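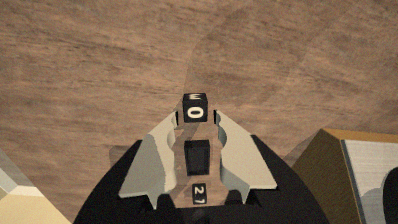
A reader in Zosden wrote to tell me that free furniture on the curb makes a street look like it has given up. She said she would sooner pay to have it all hauled off the same morning, and that if people wanted a used dresser there were stores for that.

I have been thinking about her letter for a week, and I want to answer it properly, as I think she is wrong in a way that a lot of sensible people are wrong. I love stuff on the curb. I love it so much that I take the long way home down Faulkner Street during the first days of January, when the whole neighborhood has just finished cleaning out closets and the sidewalks are full of lamps, bookcases, bread machines, cribs with all the screws taped to one leg in a sandwich bag (bless whoever does that), and once, last winter, an entire set of the kind of green glass dishes my grandmother used for company.

Search the archive
Enter keyword
Go

Hustport has had a curb week every January for seven years now. The town calls it Curby, which I thought was a terrible name until I heard a four-year-old shout it from a car seat. The rules fit on a postcard. You put out what works, you put a sign on what doesn't, you keep it off the grass strip if there's snow, and whatever is left at the end goes to the transfer station on the regular truck. The town's last tally had 813 households putting something out and 2,273 items that never had to ride in that truck. I'd have guessed half that! And those are only the things people bothered to write down on the sheet.

Now, my reader's point about looks. I'll give her some of it. A couch that has been rained on is a sad object, and I have seen a mattress stay out long enough to become a landmark. When that happens people should be told to bring it in, and the town should do the telling. But a table with a sign that says WORKS FINE, WE JUST MOVED is a different thing altogether. It's a note from one house to another. I have lived on streets where I didn't know a single person by name and I still knew that somebody three doors up had taken up the banjo and put it down again.

The store argument is the one I hear most, and it sounds so reasonable that it took me a while to see what bothered me about it. Thrift stores are wonderful. I'm in ours more than I should be. But they have to be choosy, they have rent, and the one in Hustport stopped taking anything larger than an end table two summers ago. It won't take particleboard at all. So the big, plain, slightly scratched things that a person in a first apartment needs most are exactly the things the store can't handle. Where do they go? They go to the dump, at $30 a load, or they go to the curb for nothing and are gone by supper.

I furnished my own first place that way. Kitchen table, two chairs that didn't match it or each other, a desk with a drawer that only opened if you lifted it. I wrote my first paid column on that desk. When I moved I put it back out with a note about the drawer, and it was gone before I had finished loading the car, and I was so pleased that I told the guy at the gas station.

There's a kind of pride that gets in the way here and I've felt it too. The first time you pick something up off the curb you look both ways like you're robbing a bank. I'd like to see that go. We are perfectly happy to accept a casserole dish from a cousin or a snowblower from a brother-in-law, and we call it sensible. A stranger's casserole dish holds the same casserole. Wash it first.

People also worry about bedbugs, and they should. Leave the upholstered things alone unless you know the house. Wood, metal, glass and hard plastic are what you want, and you want to take a flashlight to the joints and the backs of drawers before any of it crosses your doorstep. I check every time and I've walked away from some beauties. Cribs and car seats need a look at the recall list and the date stamp, and if you can't find the stamp, leave it.

What I'd change about Curby is the timing. One week in January is fine for the after-holiday cleanout, but it's cold, it's dark by the time most people get off work, and half of what goes out gets wet. I'd add a second week when the leases turn over and the student apartments behind Faulkner Street empty out all at once. Anybody who has driven past there at the end of a lease has seen perfectly good shelves sticking out of a dumpster. The students would put them on the sidewalk if somebody told them it was allowed! Most of them think they'll get a ticket.

I'd also like Zosden to try it. It's right over the bridge, it has wider sidewalks than we do, and every January I see Zosden trucks cruising our streets with blankets in the back, so the interest is plainly there. I don't mind the trucks one bit, by the way. Some of my neighbors grumble that the stuff should stay in town. Why? A bookcase doesn't know where it lives.

So to my reader: come over during curb week, and bring a friend with a strong back. Start at the top of Faulkner Street and walk down, because the hill is steeper than it looks and you'll be carrying something on the way to your car. Bring gloves and a tape measure. If you get home and hate it, we'll be doing this again next January and you can put it back.

Recent columns
The library should lend cake pans
Why I still hang the wash out
A kind word for the slow lane at the pool
Leave the porch light on
Bring back the Zosden ferry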